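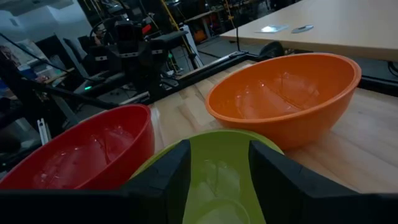 Forum > Manipulation Research > Methods and Reporting > Wrist view and bowl nesting

Wrist camera only, or wrist and overhead, for a nesting task?

Zarmeena Bhutto
Our group at Lornton is preparing a report on a policy trained by imitation to nest plastic bowls of different colours. We recorded 300 demonstrations with the wrist camera alone. On the trained colour order (green into orange, then red) the policy is dependable. When the spoken order is changed, it frequently closes on whichever bowl already lies between the fingers. A reviewer within the department has asked whether this is a failure of language grounding or merely of viewpoint. I should be grateful for advice on how the two may be separated before we collect further data in August.

Raymonde McIntyre
The two causes can be separated without new demonstrations. I would suggest the following procedure, which we used at Bouchard for a comparable sorting study.

Fix 15 starting layouts and mark them on the table. For each layout, run every colour order with the arm starting from the same pose, and record the first bowl touched - not only whether the final stack is correct. Then repeat the set with the starting pose shifted so that a different bowl is nearest the gripper. If the first contact follows the pose and ignores the instruction, the policy has learned a positional habit. If it follows the instruction whenever the named bowl is fully in view, and fails only when that bowl is partly hidden by the fingers or outside the image, the viewpoint is the likelier cause.

Please report the two conditions in separate tables. A single success rate will conceal the effect you describe. It would also be helpful to state how many of the 300 demonstrations use each order.

Wayne Beaudoin
More data. We went to 700 and the problem went away.

Golshifteh Rahimi
With respect to the previous reply, an increase in number is of limited use if the colour order remains the same throughout. In our own trials, 12 layouts with the order properly varied were more informative than a large set without variation. I would add an overhead view only after completing the test Raymonde McIntyre has set out, as otherwise two things will have changed at once.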